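Vikstead two-arm table robot: can it do the chores yet?
Review by Aiman Mangundap
3/4/25

I run a small repair and packing shop in Ashour, and at home I have two children and always too many things on the table. So I read everything about robots that promise to tidy up. Since January I have tried the Vikstead, a pair of arms which you set up over a table, with the Skakent software to teach them. I paid for it with my own money.

The setup took me one long evening. Each arm carries its own little camera, and I advise you to check its view before anything else. If the fingers hide the object, the arm will be clumsy and you will blame the software. 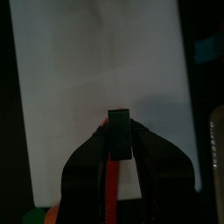
View from the wrist, with the black fingers against a pale panel.

My test was simple. I put out blocks, a cup, a bowl and a box, and I asked the arms to pick things up and put them in their place. In my shop this is the same work as sorting spare parts, and at home it is the same as clearing after play. I made 1,000 attempts in total and wrote down each failure in a notebook. There were 233 of them. Most happened when the block was turned a little and the fingers closed on a corner.

Speed is the second problem. My daughter clears the same table before the robot has finished its first block. In the shop I do not mind this so much, as the arms can work while I serve a customer.

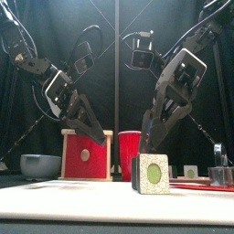

Can I leave it working alone for the whole afternoon?
I would not do it yet. Mine stopped and waited for help 3 times on a normal afternoon, and a dropped part can block the next move.

What I like is how steady the arms are on square things. A hard cube with flat sides is easy work for them. A soft cloth is another story, and I gave up on folding after one week. I also tried the Prulesau fingers, which cost extra and are made of softer rubber. They hold round things better, but they wear quickly. 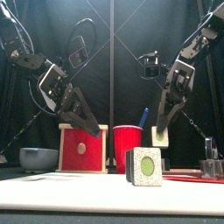
The noise is acceptable. You hear the motors in the same room, but with the door closed I could speak on the phone without trouble. The manual is short, and two pages in mine were printed twice.

For a shop with small, hard parts of one kind, I can recommend it with patience. For the house I would wait for the next model and keep the 800 dollars which I spent on extra fingers and mounts.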